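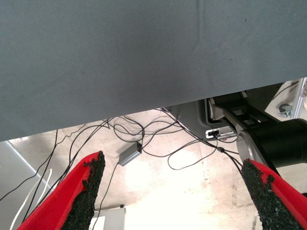 9 November 2018

Sourdough starter, jar 2. Fed 15 g last night, doubled by breakfast, then flat again. Smells like nail polish. Ifeoma says more rye — trying it.
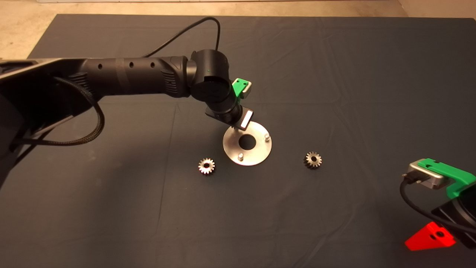

Is the tap water the trouble? Probably the chlorine, so Tarnell bottled from now on.

Loaf weight out of the oven 454 g, crust fine, crumb gummy at the bottom. 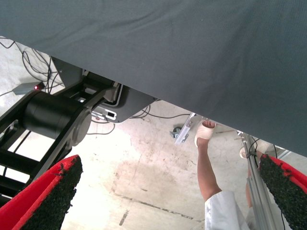
Also the proofing box runs warm on teh left. Move jar to right shelf. Ask Ebuka for the other thermometer.
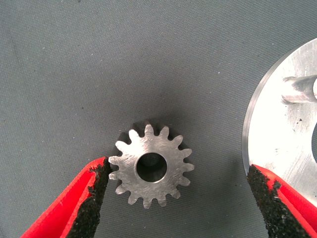
Pradus Bread Club — Bench Notes

Next bake: longer proof, same flour. Dont open the door early.

Print | E-mail

Recent entries
Lullov rye, second try
Flour order, April
Bashir flatbread notes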